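The Great Pen Cleanout (and Why I Loved Every Minute)

I have been meaning to deal with the pens since October. We moved to the house in Prultovville with one shoebox of them, and by this fall there was a shoebox, two mugs, a cookie tin, the bottom of my work bag and that drawer under the phone charger that everybody in this house calls the swamp. Every time I needed to sign something I'd grab one, scribble on the back of an envelope, get nothing, and put it right back where I found it. Why do we do that? I've done it with the same dead pen for a year, I'm sure of it.

So last weekend I made a pot of coffee, dumped everything out and tested every single pen we own. I had SO much fun. I know how that sounds!

The grand total was 279. Two hundred and seventy-nine pens, for a household of three people who mostly type. My friend Kazue guessed 90 and thought she was being mean.

How I tested them

I started out on sticky notes and that was a mistake. They're too small and they curl up under your hand. What worked much better was a big cheap drawing pad, the kind kids use, with a stack of pages underneath so there was a little give. Each pen got three loops and a short word. I picked "lemon" because it has some nice curves in it, and by the end I could write lemon better than my own name.

If a pen skipped, it got a second try after a bit of fast scribbling on the sole of an old sneaker. (My grandmother's trick. The rubber grabs the ball and gets it rolling again.) If it still skipped after that, out it went. I was strict for the first hour and then I got soft and started a "maybe" cup, and then I got strict again and threw out the whole maybe cup.

A few things I learned along the way:

Click pens last longer in a drawer than I thought they would. Most of the ones that came back to life were clickers with the tip pulled in.

Gel ink is wonderful when it's fresh and heartbreaking when it's old. I lost a purple one I really liked.

A missing cap doesn't always mean a dead pen! Two of my best finds had been rolling around bare in the swamp for who knows how long.

Hotel pens are either terrible or the best pen you've ever held. I have one from a trip to Salinas that writes like butter, and I would drive back there for another.

Sorting on white

I cleared off the white table for the sorting part, and I can't recommend a light surface enough. On our dark kitchen counter the black barrels vanish and you end up patting around for them. On white you can see which ones have a silver band, which have a bit of color on them and which have a see-through cap, and you notice tiny print you'd never have read otherwise. I only put out a few at a time, with plenty of space between them, so each one got a proper look before it went into a pile.

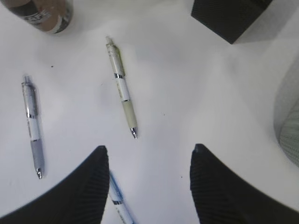
Where they all live now

Here's the new setup. The everyday pens are in one mug on the desk, nine of them, and that's the limit. If a new one comes in, an old one has to leave. The nice ones (the Salinas pen, my fountain pen, a fat green one from my sister) have a flat tray in the top drawer where they can't get mixed up with the riffraff. Colored pens and markers went into the cookie tin, and the tin went up on the craft shelf next to the paper.

Everything else that still wrote went into a padded envelope for Domnica, who teaches second grade and goes through pens like you wouldn't believe. She texted me a photo of them already handed out by lunchtime.

I'm keeping the drawing pad page too, by the way. It's covered edge to edge in lemons in blue, black, red, teal and one very faint brown, and it's kind of gorgeous. I may frame it for the hallway.

Next up is the battery drawer – I opened it this morning, looked in, and closed it again. If you have a good way of storing the little coin ones, please tell me in the comments, I'm all ears!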